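Home | Diary | Old Diary | Films | Guestbook | Next Entry

November, just after eleven at night

I should be asleep because the van comes at six, but my head is still going round and round so you get an entry instead.

So, the part. I got the part! I've been sitting on it for ages because Imtiaz Patwary (my agent, for anyone new) made me promise not to write a word until the contract came back signed, and it came back signed this afternoon while I was in line at the pharmacy. I'm playing Agnes in Trodlow, the one about the two sisters who inherit a ferry, and I'm the younger sister, the one who wants to sell. I have wanted to be the one who wants to sell since I read page 3.

The audition feels like a year ago now. It was in Brorkau, up on the top floor of a building with no elevator, and I'd worn the wrong shoes and had to do the argument scene with a blister. Roald Öberg was directing the session himself, sitting on a windowsill with his coat on, and he gave me one note the whole time: "Slower, and don't look at her." That was it! I went home on the train sure I'd blown it and ate a whole bag of pretzels for dinner.

Then the callback, and that was with Halina Śliwiński, who had already been cast as the older sister. I've watched her in Arriaga so many times that I know where she breathes. I did not tell her this. I told her I liked her scarf. We read the kitchen scene, then the one on the dock, then Roald made us swap parts for no reason I could see, and at the end Halina squeezed my arm and said "well, that was fun," and I've been living off that ever since.

Today was fittings and the first proper read-through. Fittings first, and Dorota Duda is dressing the whole film out of what looks like her grandmother's attic. I have a green raincoat that comes down past my knees and smells like a boat already. There's a yellow sweater too, but she and Roald are having some kind of disagreement about the yellow sweater, so I may never see it again.

After that they sent me down the hall for hair. Agnes has bangs. I have not had bangs since fourth grade and there are pictures from fourth grade that I've paid my brother to keep quiet about. Wanda Urbańczyk did the cut and talked me through it very kindly, the way you'd talk to a horse, and kept spritzing and combing and standing back. They're fine. They might even be good? My mother says I look like my aunt, and I haven't decided how to take that.
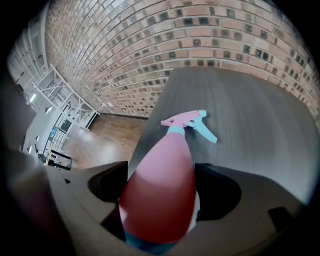 Pink sprayer, blue trigger. I want one for home.

The read-through was in the long room with the bad radiator. There are 19 speaking parts and I think every one of us was trying to look as if we hadn't practiced in the car. I had a whole plan to be calm and professional and then I knocked my water over on page 2 and the man playing the harbor master had to lend me his script while mine dried on the windowsill. He's lovely. He was in that detective thing my dad likes, so I'll need an autograph before we wrap or I won't be let in at Christmas.

Hearing it all out loud was so strange. On the page I'd thought the funeral was the big scene, and it's a good scene, but the one that got everybody was a little bit near the end where Agnes is counting the day's tickets and gets the total wrong and just starts over. It has hardly any lines. Halina was only supposed to read "leave it" and she waited such a long time before saying it that I lost my place. Then Roald shut his script and went out for a cigarette, and we all sat there eating cookies and whispering about whether that was good or bad. (Imtiaz says good. Imtiaz says everything is good, it's his job.)

A few of you wrote to ask about Zeser, and no, I don't know when it's coming out. The last I heard they were still working on the sound. I've seen exactly one minute of it, and in that minute I'm running away from the camera, so I can tell you that my back is excellent. There was supposed to be a festival but I've stopped asking. When I know, you'll know.

Also the guestbook went past 400 messages, and I read all of them, even the one that was just a recipe for lentil soup. I made the soup! It needed salt. Thank you, whoever you are.

Tomorrow is the ferry. The real one, on real water, with a man who is going to teach me to throw a rope so it lands where it's supposed to. I've been practicing with my bathrobe belt and the bedroom door handle and so far the handle is winning. Halina apparently got it on her second try. I've packed two pairs of socks, the seasick pills, the script (crinkly now, but you can read it) and a hat for the bangs, in case of wind.

Alarm's set. Lights out, I'll write from the boat if there's any signal.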